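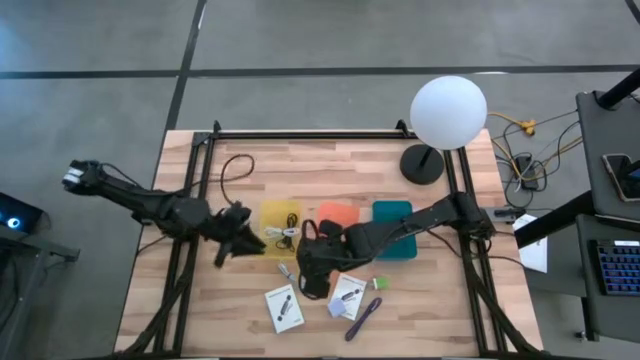 So how much should you set aside for a second arm? Take the price of the arm and add 30 percent for everything that plugs into it.

I learned that one late. Our April quote from Skavar had the arms, the grippers and the mounts, and I signed it feeling pretty good. Then came the trays, the cables, the power adapters – three more orders! Ehsan Magsi still brings it up.

(Pause for the Staketti people, they had the same thing.)

Next: sorting cables into trays is a fine first job to budget for. Cheap parts, easy to swap.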